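The Narnodton Sessions
November
By Armindo Rocha

The Office of Demonstration Records at Plurkthorpe required that every session be conducted by one operator and witnessed by one clerk. For the kitchen series the operator was Ritva Kauppinen. The clerk was the present writer.

The series was known as Narnodton. Its purpose was to supply the learning system with 400 accepted demonstrations of the arm approaching a kitchen counter, pausing above it, and withdrawing. The kitchen existed only in the simulator. Ms. Kauppinen guided the arm by means of a hand controller, and the clerk entered each attempt in the register as accepted, rejected, or referred.

By the close of the second week, 48 attempts had been referred. The notice from the Zawadzka reviewers was brief. The operator, it stated, was hesitating. 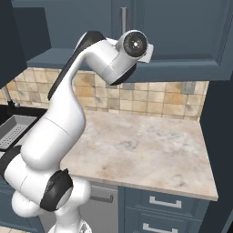 Ms. Kauppinen did not dispute the finding. She requested that the referred attempts be replayed, and the clerk arranged this after five in the afternoon, when the room was free. In each one the arm came forward over the counter, slowed, and remained where it was for roughly 10 seconds before it withdrew. The instructions allowed two.

"Is there a fault in the controller?" the clerk asked.

"No," she said. "I was deciding where to put things down."

The clerk observed that the task included nothing to put down.

"I know that. My mother's counter was the same height. You came in with the shopping and you had to look first."

The register provided a column for cause of delay, with codes numbered to 17. The clerk read them through twice. They covered equipment, network, fatigue, and interruption by visitors. The clerk left the column blank and signed the page.

The referred attempts were to be deleted at the end of the month. Before that date a letter arrived from Cusside, where the first trained version was under trial. It had been given the accepted demonstrations and, through an error in the transfer, the referred ones as well. The trial staff wished to know why the arm waited over the counter before every withdrawal, and whether the behavior should be corrected.

Ms. Kauppinen read the letter standing up, with her coat on. She asked what the office intended to reply.

The clerk said that a reply was due by noon and that none had been drafted. She took off her coat and sat down at the controller, and the clerk opened the register to a new page.

Recent in Fiction
The Weighing Room
Two Letters to the Harbor Board
Instructions for the Night Desk
A Lease on the Upper Floor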